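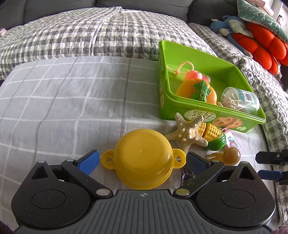

*Toy pot, base up, on the quilted cover. Green tray at upper right.*

## Sorting a mixed toy pile on a quilted cover

This procedure covers small play items that have drifted together: toy kitchen pieces, toy food, shells and the odd bathroom item. It assumes one shallow tray with raised sides, one lidded box and a soft surface to work on. Allow 10 minutes for a pile of ordinary size.

### Set up

1. Spread a quilted cover over the table and pull it flat. Hard toys don't roll or rattle much on quilting, and a printed grid helps keep the groups apart.
2. Put the tray at the far right corner. Ours is bright green plastic with orange slices printed on the front. A Gimberg drawer insert also works if the sides are at least 5 cm high.
3. Keep the lidded box off the cover until the last step. The Ollwood small size is enough.

### Sort

Work through the pile in 3 passes.

**Pass one - cookware.** Take out pots and pans first. They are usually the largest pieces and small things end up underneath them. Lift a pot by the body or by both handles. Flat handles with cutouts, like the heart-shaped holes on the yellow one, are easy to grip but will catch on string loops.

**Pass two - toy food.** Fruit goes in the tray: persimmon, peach, anything else rounded. Tuck beaded loops under the fruit they belong to. Long pieces such as the corn cob go in last, laid diagonally if they don't fit straight.

**Pass three - everything else.** Starfish and other knobby items get a fold of cloth and their own corner of the box. Small printed cartons stand upright along one side. Clear plastic pieces are easy to miss against pale gray fabric, so run a flat hand over the cover before calling this pass done.

Cotton swabs are not toys. If a container of them has landed in the tray, return it to the bathroom shelf with the lid closed.

### Pack

Set the cookware in the box base up, largest piece first. Lower the tray in on top. If the lid won't close, move the corn cob before moving anything else - it is nearly always the cause.

### Notes

- Lutness boxes have a 60 mm lip that reduces usable depth. Check that the tray clears it.
- Lopes dividers fit the Ollwood box lengthwise only.
- Shake the cover out over the table, not the floor.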